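Trotcombe Sketch Walks – Your Questions

We get a lot of mail before each season of walks, and we love it! Brisa Gallegos and Knut Steinbach put these answers together from the ones that come up most.

Do I need to know how to draw?

No. Plenty of people turn up having last drawn something in grade school, and they have a great time. We stop, we look at a doorway or a tree or a row of parked bikes for 20 minutes, and then we move on. If your bike looks like a pair of glasses, welcome to the club – mine did for a year.

What should I bring?

A pencil, some paper and something stiff to lean on. A clipboard is perfect and a lot cheaper than a hardback sketchbook. Old ones are great. You'll be resting it on walls and knees anyway, so don't buy a fancy one for our sake.
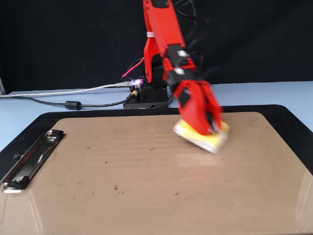

Can I paint on the walks?

Yes, please do! A small watercolor set and a jar with a tight lid will get you a long way. Keep your water off the church steps (they get slick) and take the dirty water home with you. Oils are too slow and too smelly for the bus back.

How do I keep my paper from blowing around?

Wind is the big one on the Prundholm route, where the path runs along the ridge. Clip the top of the sheet and put a rubber band around the bottom. Turn your back to the wind and draw what's in front of you, even if it's a hedge. Hedges are wonderful, by the way, all those little dark gaps. 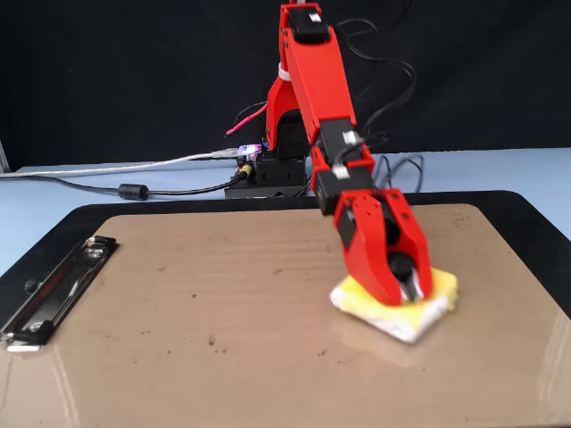

Masking tape works too, but buy the low-tack kind or you'll peel the surface right off your drawing. Ans Van Damme swears by bulldog clips, one at each corner, and she has drawn in weather that sent the rest of us into the café.

How far do we walk?

The town route is 3 miles, with benches most of the way. Prundholm is almost 11, so wear real shoes and eat breakfast. The oldest thing we draw is on the town route, a stone gatepost with 1545 cut into it, and everybody gets the fives wrong the first time.

What happens if it rains?

We meet anyway and draw indoors at the Zavala, at the long tables by the window. Cups, coats, each other. Some of my favorite pages came out of those mornings. 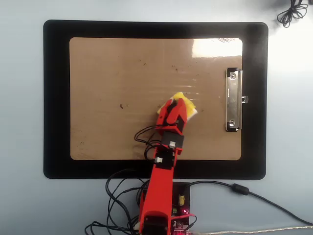
Clipboard with the clip at the side, flat on a table

Can I bring my kids?

Sure, from age seven up on the town route, as long as you stay with them. They draw fast and want to move on, so bring extra paper.

Do you walk in winter?

Every month except January. Write to Rutilio Cisneros if you'd like to be on the list for the first walk back.

Page last updated 19/04/2018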